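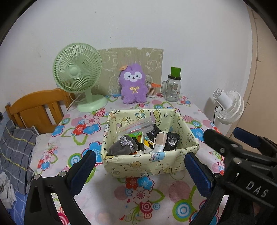
*A fabric storage basket with mixed contents*

**Basket start**, also called **mixed start** or **Cestumix** after the variant that made it popular, is a way of handing out opening positions in turn-based territory games. All starting regions are placed in one common pool, whatever their size or value, and are dealt to the players in a blind draw. It is mostly linked with the online game *Zirnari*, where it has been a standard setting since the second edition of the rules.

## Background

Early versions of *Zirnari* offered two ways to begin. In a manual start, players picked regions in turn. In a fixed start, the map maker decided who began where. Both were criticised on the game's forum at Wusitport, the site that hosts it. Manual picks were slow in games with many players, and fixed positions meant that regular players soon learned the best opening for each seat.

The map maker Edivaldo Sampaio proposed a third method in a forum thread in January. His draft map, *Cestumix*, had 47 regions and no connected bonus areas at the start of play. The name joins the Portuguese word *cesto* (basket) with "mix". Ivone Siqueira, then the site's rules editor, wrote up the procedure in its present form and dropped a clause that had let players return one region to the pool.

## Procedure

The pool is built from every region that the map maker has not marked as neutral. Regions are then dealt one at a time, in seat order, until each player holds the agreed number. The usual number is four. Any regions left over become neutral and receive the default garrison.

Two checks are made before the first turn:

- No player may hold a complete bonus area. If one does, the last region dealt to that player is swapped with a neutral one.
- No player may hold regions that all border each other. The same swap applies.

The checks are run once only. A swap can therefore create a new cluster for the same player, and under the Siqueira text this result stands.

In games with fog, players see their own regions and those next to them. The list of neutral regions is not shown — a point on which the first edition of the rules was unclear.

## Variants

### Bragança start

Named after Washington Bragança, this version splits the pool into two parts, one for coastal regions and one for inland regions. Each player draws equally from both. It is used mainly on maps where ports give extra movement. On maps with fewer than four coastal regions per player it cannot be used, and the game falls back to the ordinary draw.

### Weighted basket

Every region is given a value by the map maker, and a draw is rejected if the totals differ by more than the set limit. The draw is repeated up to 200 times. If none is accepted, the one with the smallest difference is kept. Maiara Meireles wrote the first script for this and later added an option to hide the values from players.

## Reception

Basket start is generally preferred for free-for-all games and is less common in one-against-one play, where a poor draw is harder to recover from. In a guide for new map makers, Gleice Damasceno advised against it on small maps, as the checks leave too few legal positions and openings begin to repeat. Team players have also complained that partners are often dealt regions at opposite ends of the map. A team setting was discussed but has not been added.

## See also

- Fixed start
- Fog settings
- Neutral garrison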